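Kitchen Hands Wanted: Spring Season of the Dolwood Robotics Club

Posted Mar 7, 2026
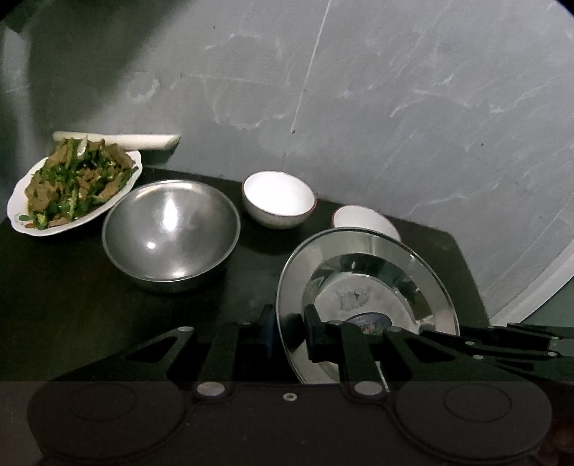 Teresa Hanrahan wrote to ask whether this is a robotics club or a catering class with extra steps, and whether she could join if she has never soldered anything in her life. Our reply was that it's a robotics club, that she may stop asking about the catering, and that yes, she can join. Her follow-up was whether she would have to do the dishes. We said we would get back to her on that.

The rest of you may have the same three questions, so read on.

What we're doing

The Dolwood Robotics Club is entering the household division of the Kina Student Challenge in April. The task is to clear and set a dinner table. A robot has to pick up bowls and plates, put them where they belong, and leave the food alone. Most people learn to do this by age six. Our robot, whose name is Gunnlaugsson (the vote was close and we are living with it), has not.

Gunnlaugsson learns by copying. A person takes a hand-held gripper, does the job with it, and the recording goes into the training set. Do that a few thousand times with different dishes and different people and the robot begins to get the idea. As of this posting we have 3,137 usable recordings. We would like a lot more, and we would like them from people other than the same few club members, all of whom have by now developed the same bad habit of grabbing everything from the right.

So we need participants. We also need a few people for the less glamorous end of things, and those openings are listed further down.

Participants: what you would do

You come in for one session. A session runs 60 minutes, with a break in the middle. You'll get a short lesson on the gripper, a few practice grabs, and then a list of table tasks read to you by someone from the club. Move the bowl next to the plate. Stand the plate up. Lay the plate down. Stack the small bowls. Unstack the small bowls. If this sounds dull, we've described it correctly.

Rice bowls are easy. Mixing bowls are fine once you get the hang of the rim. Steel plates are where people begin to speak to the equipment. They're thin, they're slick, and they swing if you pinch them too far to one side. Please take your time with them. A slow, clean grab is worth more to us than a fast one, and a drop is worth something too, as long as you leave it where it fell and let the recorder note it.

There may be cooked food on the table while you work. The challenge rules call for a table that looks like somebody is about to eat, so we cook. You are asked to work next to a serving dish without dragging a sleeve or a gripper through it. Tell us about food allergies when you sign up, and we will plan the menu for your session to suit.

Who can take part

Anyone 16 or older. Participants under 18 need a signed form from a parent or guardian. You don't need to be a student, know any programming, or have an opinion about artificial intelligence, although you will be offered several.

We're especially short of left-handed people. We're also short of people over 50, who in our limited experience set down a plate as if somebody paid for it.

You should be able to stand for twenty minutes at a time and hold a tool in one hand at table height. If standing is a problem, write to us anyway and we'll set up a low table.

What you get

A $21 grocery card per session, handed to you on your way out. Dinner afterward, if you want it. Your name on the team poster in April, or not on it, as you like.

What we keep

The recordings show the table, the gripper and whatever is on the table. We don't record sound. Take off rings and watches if you'd prefer they not go down in the history of dish handling. You can withdraw your session up to the day we lock the training set, and we will email you before that day comes.

Team openings

These are unpaid club positions for students enrolled in the Dolwood program. Expect two evenings a week until the challenge.

Session lead. You read out the tasks, start and stop the recorder, and reset the table between runs. You'll need patience and a clear voice. You will say "bowl to the left of the plate" more often than you have said your own name.

Data sorter. You watch recordings and mark each one keep, fix or toss. Our sorting software is called Destska and was written by a member who has since graduated and does not answer email. It works. Please don't ask it why.

Hardware hand. You look after the grippers: tighten the linkage screws, swap worn fingers, write down what you did. The writing down is the part we have had trouble filling.

Cook. One dish per session, stir-fries preferred, because they hold up well on a table. You must be able to cook for eight and accept that your work will be judged mainly on whether it stayed on the plate.

Dishwasher. See above, Teresa.

How to sign up

We have 40 participant slots and fill them in the order we hear from people. Send your name, your age, which hand you favor, any allergies, and two evenings that suit you to the club desk in the Dolwood main hall, or use the sign-up form on the club page. For a team opening, add a few lines on what you've built, fixed or cooked lately. No résumés, please. Last year someone sent four pages and we felt terrible.

You'll get an answer within a week, with directions and a copy of the consent form. Wear closed shoes and sleeves that stay up when you push them up. Parking is behind the building, and the side door sticks, so pull hard.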